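A few people asked how the packing hall has changed since the arms came in, so I'm writing it up in pieces. I work at Sikora, on returns and repacking. I've been there nine years. No opinions from management in this, only mine.

Background for those who don't know us. We take back small household goods from shops, check them, repack them and send them out again. Kettle lids, shower heads, door handles, boxes of hooks. The Trurkau site does the big stuff. We do anything you can pick up with one hand.

Until last October it was all people. Two shifts, benches down both sides, a supervisor at the end with a clipboard and later a tablet. You picked an item out of the tote, looked it over, scanned it, put it in a carton or in the reject bin. 200 items a shift was a normal target on mixed goods.

Then the company bought four arms from Wandunex. They were meant to do the picking and the cartons. We were told our jobs would move to "exception handling". I asked what an exception was and the answer was anything the arm can't do.

For the first month that was most of it. Clear plastic bags, anything shiny, anything with a dangling cord. The arm would go down, close on air, come up, go down again. You stood next to it and took the item out by hand, then pressed the button to say you had.

I'll say this for the arms, they are very good at the boring boxes. Same size, same label, same place every time. I did 11 years of that if you count my last job and I don't miss it. My wrist doesn't either.

The bit that changed things for us was the teaching. Wandunex sent over hand-held grippers. You hold the thing, you do the job with it the way you would do it yourself, and the recording goes off to train the arms. So part of our shift is now doing our old work slowly with a tool on the end of our hand.

It's odd at first. You have a lot of feeling in your fingertips that you don't notice until it's gone. Picking up a flat packet of washers took me most of a morning to get right. You learn to slide it to the edge of the tote and pinch it there.

Kenta Hayashi does the teaching sessions. He came from the software side and he had never packed a box, and to be fair to him he said so on day one and then spent a week on the benches with us. He still can't fold the small cartons.

What he asks for is not what a supervisor asks for. A supervisor wants it quick. Kenta wants it clean: one approach, one grip, no fiddling. If you drop it he wants you to carry on and pick it up again as you normally would, so the drop goes in as well.

That took some unlearning. When you've been timed your whole working life you hurry, and the arm then learns to hurry. We had a batch where the arms were throwing shower heads into the carton. That was us. That was exactly how we did it.

Pay. We get a teaching rate on top for the hours with the gripper. It's not much. The union rep got it put in writing that it counts towards overtime and holiday pay, and that was a longer argument than the rate itself.

We also got it in writing that the recordings are for training the arms and can't be used to time us or in a disciplinary. If your place is bringing this in, ask for that before the first session and not after. We asked after and it took until spring.

Sessions are 30 minutes, then you swap. That came from us. The first plan was two hours at a stretch and by the end of it people couldn't close their hand properly. The tool isn't heavy when you pick it up but it is by the end.

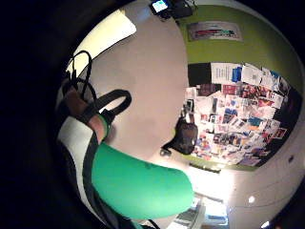
The other thing we asked for was a say in what gets taught. There's a list now, and anyone on the benches can add to it. Door handles in blister packs went to the top because everybody hates cutting their fingers on them. The arms do those now, most of the time.

Numbers, because someone will ask. There were 57 of us on the benches across both shifts before. There are fewer now. No one was made redundant but people who left weren't replaced, and I don't think that should be described as nothing happening.

Some of the ones who left were the best packers. A woman who could tell a cracked lid by the sound it made when she tapped it went to Plaltik, who still do it all by hand. None of what she knew is in the recordings. She'd gone before we started.

That bothers me more than the arms do. The gripper learns where your hand goes. It doesn't learn that a carton from a certain shop will always have one missing screw, so you check the bag before you bother with anything else. We've started writing those down in an exercise book by the kettle. It's more than half full.

Night shift has changed most. It used to be a full hall with the radio on. Now it's a small crew watching four arms and clearing the stops. They say it's easier on the body and harder to stay awake. Two of them have asked to move to days. I would too.

Days are better than I expected. More walking about, more variety, less of the same lift over and over. The new starters get trained on the gripper before they've done much packing by hand, and I think that's the wrong way round. You can't show a machine a job you haven't got the feel of. I've said so at two meetings.

Someone has asked whether I feel I'm training my replacement. Partly, yes. I also think it was coming either way, and I'd like it to be done by people who know the work — and paid properly for it, and able to say stop. We have some of that. Not all.

Next thing is the soft goods, so bath mats and shower curtains. Nothing on them is where you left it. Kenta thinks we'll need a few months of sessions. I've put my name down, mostly for the teaching rate.

I'm on shift Saturday so replies will be slow. If you're at a place that's just had arms delivered and you want the wording we used on recordings and breaks, message me and I'll send it over.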